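Workshop Tips: Comparing Grippers and Cameras on a Two-Arm Table

Issued by the Hestby Household Technology Workshop
Prepared by Ambros Auer
Revised 11/05/2021

These notes are intended for members who are setting up a pair of small robot arms for domestic tasks and wish to compare one gripper, camera or controller with another. They assume that both arms have been assembled and that the makers' safety instructions have been read. Members using the older single-arm bench should consult the Nesthorpe sheet, as several of the points below do not apply to it.

Preparing the table

Clear the tabletop and wipe it before each session. A dusty surface changes the way light objects slide, and a result obtained in the morning may not be repeated in the afternoon. Wipe the metal rails as well, with a dry cloth only.

Choose objects that will be found in an ordinary home and keep the same set for the whole comparison. The present set consists of small artificial plants in white pots, a shallow cream tray and a light blue microphone with its black stand. Artificial plants are preferred to living ones. They keep their shape from week to week, require no water near the wiring, and may be dropped without much loss.

Both arms should be fixed to the same rail along the front of the table. Tighten the mounting plates, then grasp each arm at its base with the power off and try to rock it. Any movement at the plate will appear as a much larger movement at the fingertips, and it is easily mistaken for a fault in the gripper. 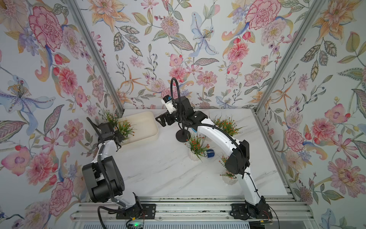

Cables should be given enough slack for the wrist to turn fully in both directions. Move each arm slowly by hand through the whole of its reach before switching on, and watch the cable sleeve as well as the fingers. A sleeve that pulls tight at the far corner of the table should be released at its nearest clip and refitted with a larger loop. Replacement clips are kept in the Vilau drawer.

Comparing grippers

The Workshop has tested two patterns of finger since July, referred to here as the Tomoana and the Vilau. Both are of the two-finger parallel kind. The Tomoana fingers have a softer facing and the Vilau fingers a harder one. The following practice was adopted for both and is recommended for any further pattern that members may wish to try.

Carry out 100 lifts with each pattern, using one pot and one starting position. Record a lift as successful only if the pot is raised clear of the table, held for 5 seconds and set down upright. A pot that arrives upright after tipping in the fingers is to be recorded separately.

Begin with the lowest closing force that will hold the pot, and increase it by one step at a time. Members are inclined to begin too firmly. A ribbed or faceted pot offers the fingers fewer points of contact than a smooth one, and the temptation is to make up for this with force. It is generally better to turn the pot slightly and try again at the same setting.

Approach the pot and not the foliage. Leaves are readily trapped between finger and rim, and the controller will then report a firm grip where there is none. Where the foliage hangs low on one side, bring the gripper in from the other.

Using the wrist camera

A camera at the wrist gives a close view of the object during the final approach, when the arm itself may hide it from a fixed camera. It should be set so that both fingertips remain in view at the bottom of the picture. Without the fingertips, the operator has no means of judging how far the object lies to one side. 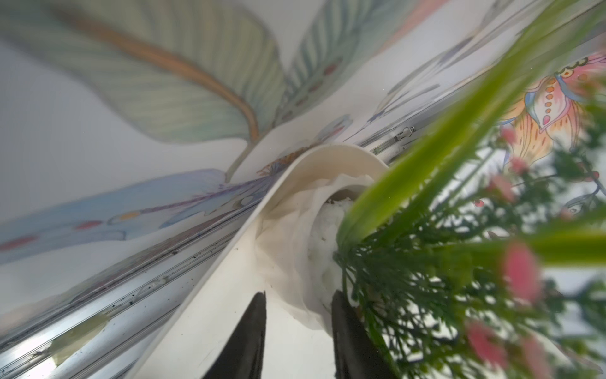 Wrist camera view: white pot with paper lining and artificial foliage, gripper fingers at the bottom.

Three matters deserve attention when wrist cameras are compared. The first is close focus. Leaves nearest the lens will often be blurred, and this is acceptable provided that the rim of the pot is sharp. The second is glare from bright metal, which may be reduced by moving the lamp. The third is delay. Pass a hand slowly before the lens with the arm switched off and watch the monitor; if the hand has left before the monitor shows it arriving, the camera is unsuitable for guiding the fingers.

Patterned walls are a demanding background for any camera. A floral paper contains many of the colours and outlines that are found in the plants themselves, and a controller that finds a pot easily against a plain board may hesitate before a printed peony. Members should carry out the plain-board test first and note both results.

Working with both arms

Set the speed limit to its lowest value whenever the two grippers are to work close together. Agree which arm has priority and enter this in the controller before the session begins. The arm without priority should withdraw along the path by which it arrived.

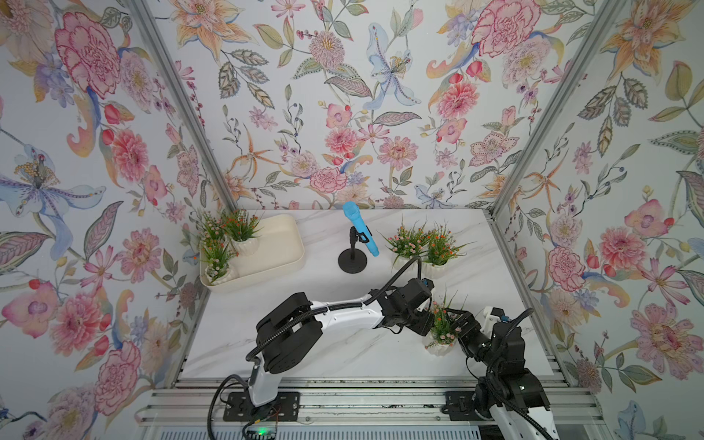 The two controllers at present under comparison differ chiefly in how they behave when the arms come near one another. The Hestby controller stops both arms. The Nesthorpe controller stops one and allows the other to finish its movement. The second arrangement is quicker, but it relies on the priority having been entered correctly, and new members are asked to use the Hestby controller for their first 3 sessions.

Long, narrow objects such as a microphone require more care than pots. Take hold near the point of balance, and bring the gripper in square to the handle. If the object is to be placed in a clip, steady the stand with the second gripper before pressing down. The round base will otherwise travel across a smooth tabletop.

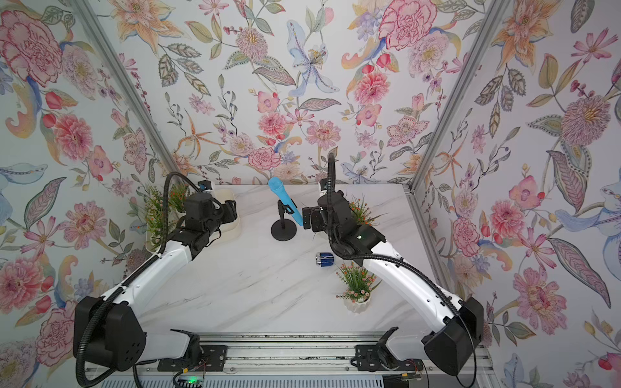 Both grippers at the microphone and its stand, with potted plants at the sides of the table.

Small cylindrical items left lying on their side may roll if an arm brushes the table. They should be used for fingertip tests only and put away when larger objects are being moved.

Keeping records

Enter every attempt on sheet 214, including those abandoned before the fingers close. State the gripper, camera and controller in use, the closing force, and the position of the lamp. Where a part has been changed during a session, begin a fresh sheet.

At the close of work, return both arms to the rest position, open the grippers fully and switch off at the wall. Finger facings should be wiped with a damp cloth and left to dry before they are covered. Worn facings are to be placed in the marked tin and not returned to the drawer.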